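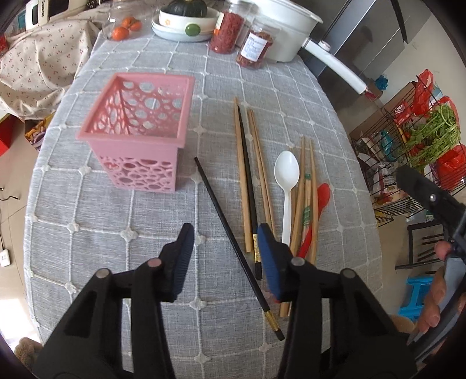 # Table-top gripper work: house rules, with pictures

The Zekumari handbook sets out how hand-held gripper sessions are run in ordinary homes. This page collects the rules that apply to one kind of task, the sorting of chopsticks, spoons and similar utensils on a dining table. It is meant for operators who have passed the bench test and are about to work in a kitchen or dining room for the first time. The full text is in part 3 of the handbook, and where this page and the handbook differ, the handbook applies.

Marwan Semaan wrote the first version of the rules. Majdi Nseir revised them in January after the Flinano review, which asked for shorter wording and a clear stop rule. Rule numbers are those of the revised issue.

## Setting out

**Rule 3.1. The room stays as it is.** Food, jars and appliances that normally stand on the table may remain at the far side, provided that the operator can complete every movement without passing over them. Nothing is brought in to make the table look fuller, and nothing is tidied away for appearance.

**Rule 3.2. Fabric.** A tablecloth is permitted. It must lie flat in the working area. Folds at the edge of the table are accepted, but a fold under a utensil is smoothed out before the start. A raised weave is entered in the log under "surface", as thin sticks behave differently on it than on bare wood or glass.

**Rule 3.3. Mixed utensils.** A set should contain more than one shape and more than one colour. Plain wooden chopsticks, dark chopsticks and at least one spoon make an acceptable set. Paper sleeves may stay on. A chopstick in a sleeve is logged as a separate item type.

**Rule 3.4. Placing.** Utensils are dropped or spread by hand from a low height and then left alone. Crossed sticks are wanted. The operator does not turn handles towards the gripper.

**Rule 3.5. Container.** One container per set. Its starting position is chosen from the printed card, code 313 for a table with a single open side. Standing and lying positions are both on the card and each has its own entry in the log.

## Before the first grasp

**Rule 3.6. Pads.** Both finger pads are wiped and checked for lifting at the corners. A pad that has begun to peel is changed, and its partner is changed with it.

**Rule 3.7. Linkages.** Open and close the fingers fully, twice, away from the table. Play at the pivots is reported to Stalima, who hold the spare linkages. Operators do not tighten pivots on site.

**Rule 3.8. Cables and floor.** Loose cables are moved out of the operator's standing area. Stools and boxes are pushed back far enough for one full step in each direction.

**Rule 3.9. Grip hand.** The handle is held with closed fingers and a straight wrist. Change hands between sets only.

## During the set

**Rule 3.10. Approach.** Fingers open before they come down to the cloth. The pads are brought to either side of the item, level with each other, and closed slowly. Approaching with one finger already touching the table is allowed for flat items and must be logged.

**Rule 3.11. Thin items.** A chopstick is taken near the middle of its length. If it rolls, follow it once. After a second roll, lift clear, open and begin again.

**Rule 3.12. Spoons.** A spoon is taken by the handle, close to the bowl. Where the handle lies under other items, those items are moved first. Pulling a spoon out from beneath a pile is recorded as a fault even when it succeeds.

**Rule 3.13. Stop.** Work stops at once if a person reaches into the area, if an item falls to the floor, or if any glass object is touched. The operator opens the fingers, lifts clear and says "stop" aloud. The set is closed and a new one is started; an interrupted set is never resumed.

*Rules 3.4, 3.5 and 3.12 in one view: crossed chopsticks, a bundle resting on the handle of the red spoon, and the pink holder on its side. Under 3.12 the bundle is moved before the spoon. The jars and the cooking pot remain at the far end, as 3.1 allows.*

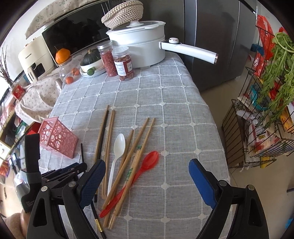 ## Log entries

Each set has one line in the log. The Benítez form, number 1030, is the only form in use; older sheets should be returned with the next batch. The line must contain:

- surface and cloth type
- utensil types, with sleeved items listed separately
- container position, by card code
- pad condition at the start and at the end
- faults, by rule number

Faults are written down as they occur. A set with faults is still a valid set and is sent in with the others. A set with no log line is discarded.

Two points in the revised text have caused questions. The first is whether a lid or basket resting on top of an appliance counts as a loose object. It does, if it stands within arm's reach of the working area, and it should then be steadied or taken down before the start. The second is whether the container may be set upright by hand when it has been knocked over during work. It may not. The operator either rights it with the gripper or closes the set under rule 3.13.

Corrections to this page go to Majdi Nseir. Requests for cards, pads and blank forms go through the Zekumari store desk.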